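I have now lived with the white wall for nine months, and I would like it noted that I was warned. The paint was called Viltmont, it came in a can that promised "quiet," and it has been quiet ever since. February light does it no favors. By four in the afternoon the corner goes a soft gray and the whole side of the room looks like unbuttered toast.

Rosalba Melis, who lives upstairs and has opinions, wants me to hang something. I told her there's already a shelf. She said a white shelf on a white wall is a rumor.

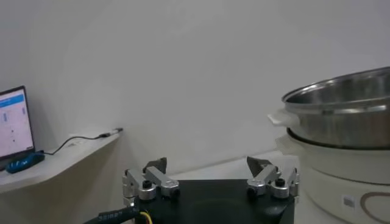 *The wall, the shelf and the pale tabletop, late February.*

The shelf cost me 167 dollars — more than the table, which I found secondhand and which matches by pure luck. I did price a print, a big moody Tsuji thing with a heron in it. It was almost 2,000 with the frame. I closed the tab and made soup.

So the wall stays bare until spring. I've bought 2 picture hooks, and they're in the drawer with the leftover paint stirrer.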